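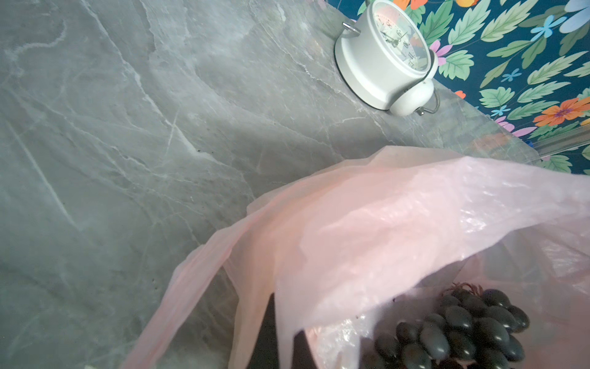

Grapes still in the bag, clock at the back of the counter.

The Grapes
by Keir Yule
Last updated: October 21, 2021
Print this story | E-mail this story

Dörte Hagedorn had put away other people's groceries for seven years before Pollock hired her to watch a machine do it. The job was in Primbridge, on the second floor, and it paid better than home care. She had a chair, a clipboard and a form with three boxes on it. The boxes said Done, Partly Done and Not Done. Under them was a line for remarks.

"Write what you'd write about a new girl on her first day," Irfan Yousafzai told her. He had built most of the arms' wiring himself and he talked about them the way her brother talked about his truck. "Don't be nice."

"I wasn't nice to the new girls," Dörte said.

The chore was the same all through March. There was a bag of fruit and there was a bowl, and the fruit had to go from one to the other. On the first morning Dörte asked how long it would take, and Irfan said that depended on what I meant by take. She noticed that he said "I" when he meant "you" if he was tired. She wrote the date on the form and waited.

The arms did the apple first. The left one came down slowly, closed on it, opened again, moved over by the width of a thumb and closed again. Then it lifted. It carried the apple across the table as if the floor might give way, and let go of it over the bowl. The apple rolled once around the inside and stopped.

Dörte checked Partly Done.

"That was done," said Irfan.

"There's more in the bag."

He thought it over and let it stand.
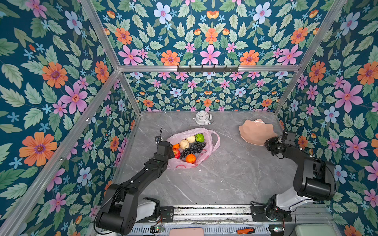 By the second week she knew what they were good at. They were good at round things that didn't mind being squeezed. They could do a tangerine while she drank half a cup of coffee. They were bad at the bag. The bag moved when they touched it, and each time it moved they seemed to have to start thinking from the beginning. Once the right arm took hold of a handle and pulled, and everything came along together, fruit and all, until Irfan reached over and pressed the stop.

"What would you do there?" he asked.

"Hold the bag down with my other hand."

"It has another hand."

"Then tell it so," said Dörte.

He wrote that down. It took him nine days to tell it so, and after that the left arm pinned the plastic while the right one went in. It worked on the small orange and it worked on the apple. Dörte checked Done on a form for the first time on run 121, with the grapes left out. Irfan wanted to put the form on the wall. She said he could do what he liked with it.

The trouble was the grapes. Every run that had grapes in it ended the same way. The fingers would close on one grape and pull, and one grape would come off, and the rest would stay where they were. Or they closed on two and there was juice. Irfan tried going slower. He tried going in from the side. He had a man named Jomar Estrella come up from the shop downstairs and file the fingertips, and for an afternoon everyone was hopeful.

"You pick it up by the stem," Dörte said at last. She had thought they knew.

Irfan looked at the bag for a while. "It can't see the stem very well," he said. "Half the time the plastic's over it."

"So move the plastic."

"That's two chores."

"It's always two chores," she said. "You go to put the milk away and somebody's left a pan in the fridge. You think I was paid for the milk?"

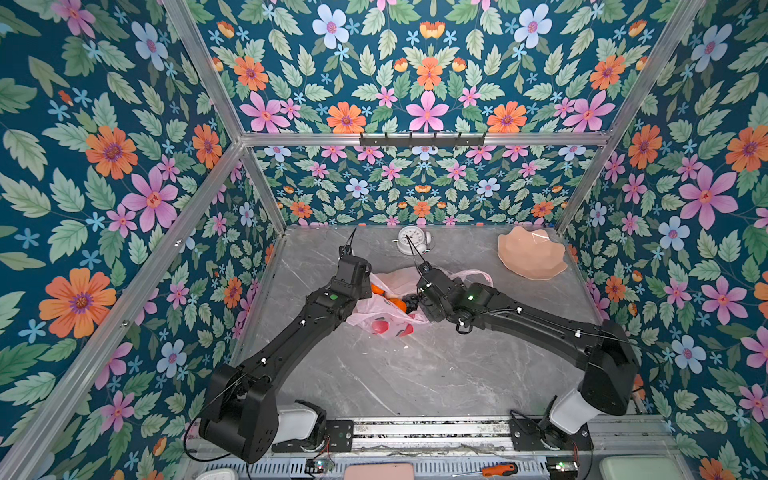
He stayed late that week, and on one of those nights she stayed too - her bus was not until eight and the room was warmer than the stop. They didn't talk much. He typed and she did her remarks. She had stopped writing for new girls by then. She wrote things like "Goes back for the tangerine when the tangerine is already out" and "Should not lift the bag with the heavy side hanging."

On run 147 the left arm caught a fold of plastic and drew it back, and kept hold of it. The right arm went in. It hung over the grapes so long that Dörte put down her pen. Then it closed on the stem and went up, and the bunch came up under it, turning a little, with the bag falling away.

It got as far as the rim of the bowl. The stem slipped and the bunch landed half in and half out, and a few grapes went across the marble toward the clock.

Irfan said a word she had not heard him use.

"How long was that?" Dörte asked.

He looked at the screen. "Three hundred and forty-seven seconds. From the first move."

She worked it out. Mrs. Aigner on Canal Street used to get her whole shopping put away in less, and her pills counted, and the kettle on. But Mrs. Aigner's son Damian had come to stay with her one winter and put the grapes in the freezer, bag and all, and he was a grown man with a degree.

"Again?" said Irfan.

"My bus is in ten minutes."

"It'll be quicker this time. I can start it from the fold."

She pulled a fresh form off the pad and wrote the run number at the top. Then she went back to the old one and checked Partly Done, and on the line for remarks she wrote, "Found the stem."

He was already gathering up the loose grapes. She told him to rinse them before they went back in the bag, and he went out to look for a sink.

Print this story | E-mail this story

More fiction
The Night Shift at Darkholm
Two Keys for the Laundry Room
Esport
What the Plumber Heard
A Ladder, Slightly Used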